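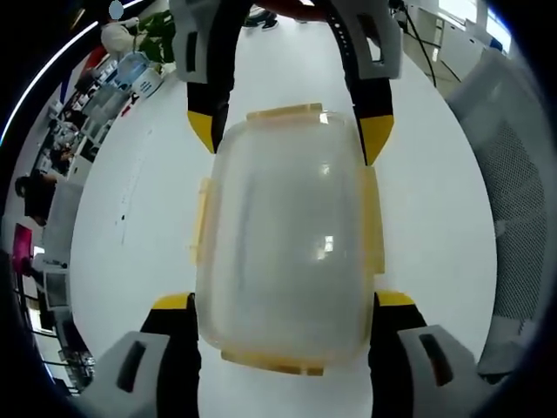 Section 2: Loading labels and getting your first good print

OK, so your Kelesby is out of the box and plugged in, and the green light is on (if it's blinking, go back to Section 1, you've skipped the battery tab!). I've been through 3,000 labels on mine, mostly for the seed swap in Heywood, and I still load a roll wrong now and then, so take your time.

1. Press the side catch and lift the lid all the way up until it clicks.
2. Drop in a roll 57 mm wide, with the loose end coming off the bottom.
3. Slide the guides in until they just touch the paper.
4. Pull a finger's length of label past the tear bar and close the lid.
5. Hold the feed button until two blank labels come out.

Caution: the print head gets hot on long runs. Let it cool before you poke around in there.
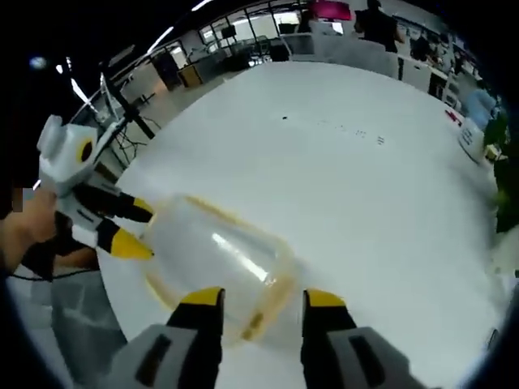
Label size is the next thing to set, and I'd do it on the printer before you touch the app. Hold Menu, pick Media, then scroll to your size. Start small if you're labeling anything curved. A clear tub like the one lying on its side in the photo, with that rounded end, will lift the corners of a big label in no time, so I go for the short ones and stick them along the length.

6. Save with the check mark. The printer beeps once.
7. Print the test page and look for a full border on every side.

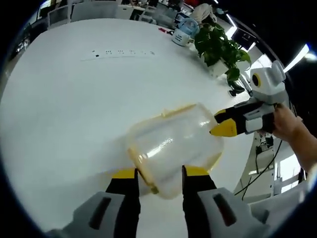
Moataz Benjelloun wrote in after the last version of this guide to say his border kept losing its left edge, and that running step 5 again after saving the size fixed it. Worth a go before you start changing the margins!

Note: cheap rolls work fine, but the ones with 100 labels on a fat cardboard core rub against the lid. Wind them onto the Kelesby spool first. 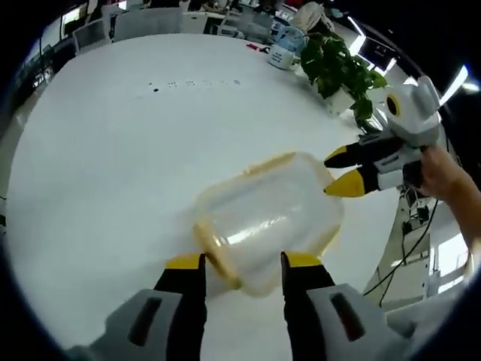

Once the border looks right, leave the darkness at its middle setting for a day or two. I cranked mine up right away and got fuzzy letters (and then blamed the paper, oops).

8. Turn darkness up one notch only if thin lines look broken.
9. Print the test page again and write your settings on the back of it.

Pairing with your phone is in Section 3.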